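Sturnmont School of Hospitality
Housekeeping Operations I
Handout for Unit 4: Floor Litter and Waste in the Occupied Guest Room

Scope of the unit

This handout accompanies the fourth lecture and the practical session at the Sillatbridge training rooms. It covers the removal of loose litter from the floor of a guest room and the handling of the room wastebasket. Bed making, dusting and bathroom work are treated in other units. Students are expected to have read chapter 3 of the Panunico housekeeping manual, which is available at the library desk.

Order of work

Litter is removed before any other task on the floor. An attendant who strips the bed first will let the duvet fall over wrappers and bottles, and small items then travel with the linen to the laundry. Vacuuming is left until the end of the room.

The attendant stands at the foot of the bed and looks over the whole floor before picking up anything. The look begins at the bedside, passes along the baseboard and ends at the front of the sofa or sofa bed.
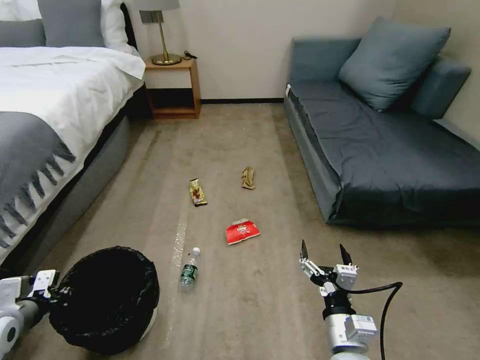

The items most often found on a bedroom floor are snack packets, paper wrappers and drink bottles. They are collected one at a time, by hand, with gloves on. Items are not pushed together with the foot, as this presses crumbs into the pile. Clear film and strips of tape deserve particular care. They are hard to see against a light carpet and will wind around the brush of a vacuum cleaner.

What may be thrown away

In a room that is still occupied, only plain waste is removed:

Empty wrappers and packets
Crumpled paper bags with nothing inside
Empty drink bottles
Anything the guest has already placed in the wastebasket

The following stay where they are, or are set on the nightstand or desk:

Bottles that still hold liquid
Opened food that has been folded shut or set aside
Papers with handwriting on them
Chargers, cables and adapters

When an attendant is in doubt, the item stays in the room. A packet left behind can be removed the next day. Of the 146 guest complaints reviewed for this course, the largest group concerned belongings that had been taken for trash.

Placing the wastebasket

The wastebasket is brought to the litter. It is set on the open floor between the bed and the seating, within arm's reach of most items, and returned to its usual place when the work is done. A low, wide basket is preferred for this purpose – it stands firmly on carpet and its contents can be checked at a glance.
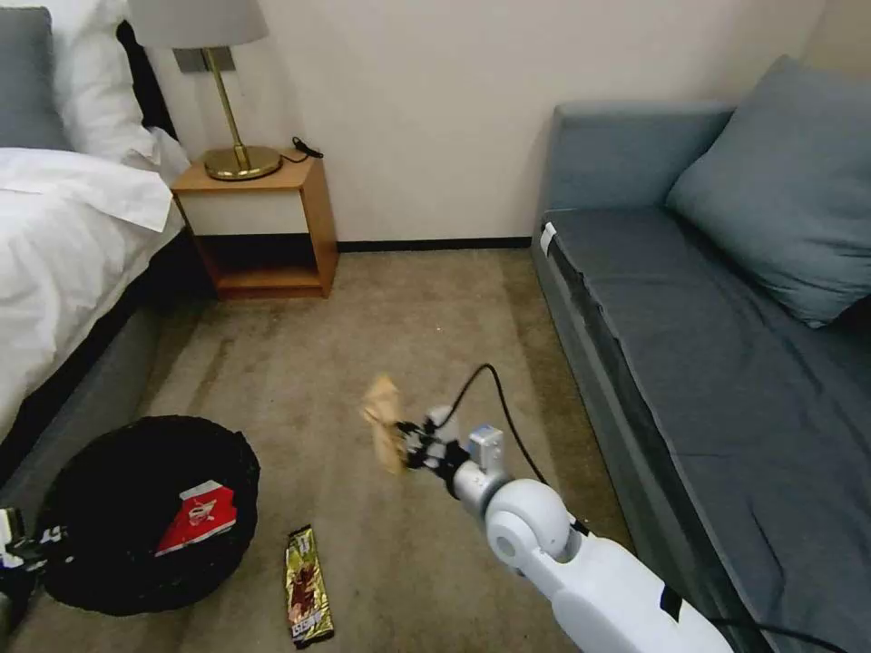
Boxes and other stiff packaging should be flattened where possible. Soft wrappers and paper bags are pressed down lightly with the open hand – never with the fist, and never without first looking for glass or sharp edges. Bottles are kept out of the basket and carried to the recycling sack on the cart. The cart sack is changed when it is three-quarters full.

Timing

The Matoušek timing sheet allows 200 seconds for the floor and wastebasket in a standard double room. In last May's practical the class average was 137 seconds. Speed is not graded separately, but work that runs far beyond the allowance will be discussed with the instructor. 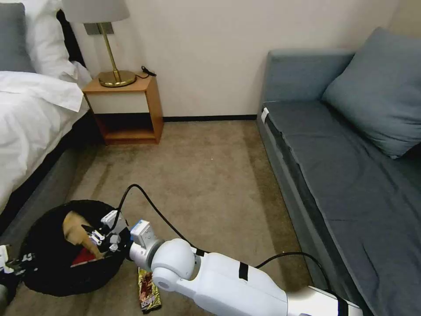
Figure 3. Paper bag and red packaging in the wastebasket, with a snack wrapper still on the carpet.

Final check

Before leaving the area, the attendant lowers the line of sight to mattress height and looks along the floor once more from the nightstand side. The strip beside the bed base is often missed where the duvet hangs low. Stains are noted on the room card and reported to the supervisor; they are not treated during this task.

Preparation for the practical

Students should bring gloves and a copy of the room card. Work is carried out in pairs, and each student completes one room. The practical begins at 9:15 a.m. in room 141.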